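## Open Day at the Istedthorpe Automation Hall

The Istedthorpe Technical Institute opened its Automation Hall to the public in July, and the Department of Manufacturing Studies wishes to record its thanks to everyone who attended. The doors were open from 10 a.m. to 4 p.m., and 356 visitors signed the register at the front desk. Many were families of current students. Others came from local employers, from the two high schools in the district, and from the evening classes held in the Brekke Building.

Dr. Minoru Hoshino, head of the department, welcomed the first group and spoke briefly on the history of the hall. The building was a print works until the Institute acquired it, and the present floor area of 3000 square feet was laid out for teaching after the presses were removed. Dr. Hoshino explained that the hall is used on most mornings by students in the two-year certificate program and in the afternoons by research staff. He asked visitors to keep behind the marked line during demonstrations and to put their questions to the staff at any time.

The main demonstration of the day was bin picking, presented by Ostap Tymoshchuk and Khurram Kazmi. The task is easy to state. A robot arm must reach into a metal bin, take hold of one block among several lying at different angles, and lift it out without striking the walls. A person does this without thinking about it. For the robot, each block has to be located, a grip has to be chosen, and the path of the arm has to be planned so that the wrist, the cables and the gripper all clear the sides of the bin on the way down and on the way back.

Mr. Kazmi gave particular attention to blocks that come to rest close to a wall. The gripper needs room on both sides of a part, and near a sloping side that room may not exist. The students' program handles such cases by looking for a different angle of approach or by choosing another block first. When neither is possible, the arm moves back to its waiting position and asks for help on the operator's screen. Visitors saw this happen twice in the morning session.

In the course of the day the arm made 79 attempts at picking a block. The team had decided beforehand to report every attempt, and a tally sheet was kept beside the cell for visitors to inspect. A full account of the failed picks, with the causes as far as they could be established, will be included in the department's fall report. Mr. Tymoshchuk noted that the failures were of more use to his students than the successes, and that several of them had already been traced to a single setting for the gripper opening.

A number of visitors asked about the cables on the outside of the arm. Mr. Tymoshchuk replied that supply lines on a teaching cell are best kept where students can see them and reach them. Tools are changed often during the school year, and the lines must be long enough to let the wrist turn freely but not so long that they catch on the work. Students in the first semester spend roughly 40 hours on fitting, routing and checking before they are permitted to run a program at full speed.

Lorne Gosselin, who represents the supplier Farari on the Institute's advisory board, gave a short talk after lunch on safe working with industrial arms. He described the use of the handheld pendant, the purpose of the enabling switch, and the reasons that every new program is first run slowly with a hand on the controls. His talk was followed by a lively discussion on employment. Mr. Gosselin was of the view that small firms in the district will need more people who can set up and maintain equipment of this kind - and that most of those people are already working in the same firms in other roles.

Corey Paewai, a second-year student, led the guided tours and also presented the Ronilov project, in which certificate students are writing their own software for sorting parts by color. The project will continue through the coming academic year. Employers who wish to offer sample parts for testing are invited to contact the department office. Parts should be clean, free of sharp edges, and small enough to be lifted with one hand.

The department has received several requests for a further open day, and a date will be announced in a later issue. School groups may arrange a separate visit of up to two hours during the semester. Requests should state the number and age of the students and should reach the office at least three weeks ahead. Visitors to the hall are asked to wear closed shoes and to tie back long hair. The bin-picking cell remains in regular use for teaching, with red and green blocks among the parts set out for practice.

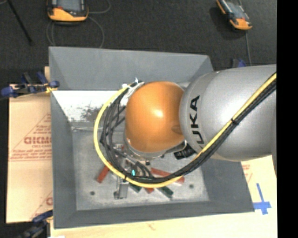
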